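Chapter 7
Covering a Work Table

In this chapter:
Why cover a table at all
Sheets, cloths, and papers
Edges, folds, and overlaps
Fitting a cover around things that stay put
Key words: drop, overhang, lay, ridge, overlap

When I started teaching the workroom course at Panonberg, I gave table covers one page in my notes. One page! I figured that anybody who could make a bed could cover a table, and I wanted to get on to the fun parts, like cutting and gluing. Then on a Thursday I watched a whole class chase pencils off a cover with a ridge running right down the middle of it, and that night I went home and started writing what you're reading now.

A cover does a few plain jobs. It keeps scratches and glue off the top, it gives you one color to work against, and it quiets things down when you set something heavy on it. You may want all of these or just one, and it helps to know which before you go to the supply closet. If all you care about is glue, paper will do fine and you can throw it out at lunch. If you want to spot small parts, color matters a lot more than what the cover is made of. I've lost more black screws on black cloth than I like to admit (and white buttons on white paper, which is somehow worse).

My own favorite for a big table is one large brown sheet. Brown is easy on the eyes through a long afternoon, and both light and dark things show up on it well enough that you don't have to squint.

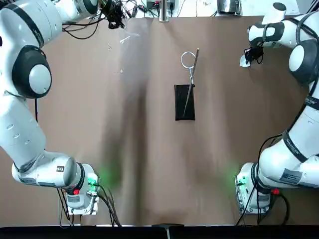

Size comes next, and it's where most beginners go wrong. They measure the top, buy a cover to match, and end up with bare table on one side the first time somebody leans on it. You need extra. The part that hangs over the edge is called the drop, and in this book I measure it in millimeters because our rulers do. Our longest table is 3000 millimeters from end to end. With a drop of 30 at each end you'd have a neat-looking cover that slides off by midmorning, so please don't do that. Give it a good deal more and clip it underneath.

Now for the part my students grumble about. Lots of tables have things on them that don't move, such as a clamp, a lamp base, or a bundle of cords you'd rather not unplug. You have two choices. You can lay the cover first and set everything on top of it, or you can leave the things where they are and bring the cover up to them in pieces. I like the first way whenever I can get it. Ruwan Sivakumar, who shares the room with me, likes pieces, and we've been arguing over it for 4 years. His point is that you can swap one piece without clearing the table, and I'll give him that.

Pieces mean edges, though, and edges need some thought. Where two covers meet, one usually lies over the other, and a soft cloth won't hold a ruler-straight line unless you pin it or tape it. A little waviness is fine for most jobs. What you want to look for is a fold that runs toward the edge, since it can lift the cloth just enough to catch a sleeve or a sheet of paper. 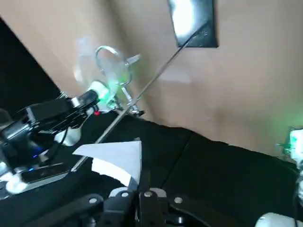

Figure 7.1 A black cloth and a beige surface meeting along a slightly wavy edge.

Run your palm over a join like that before you start work, and do it with your eyes closed if you feel silly enough. Your hand will find a ridge that your eyes skip right over. Smooth from the middle toward the outside, never from both ends at once, or you'll push all the slack into one fat wrinkle in the center (ask me how I know).

Before you read on

Take a look at the table you use most, at home or in class. Jot down what's on it that never gets moved, what color the top is, and what you tend to lose there. Keep the note handy, as you'll need it for the Kumarasinghe method in Section 7.2, where we plan a cover on scrap paper before cutting any cloth.

7.1 Choosing Between Sheet and Cloth

I use "sheet" for any cover that goes on in one piece and "cloth" for a smaller woven cover laid on part of the table. Other books mix the two words up. For this chapter, let's keep them apart.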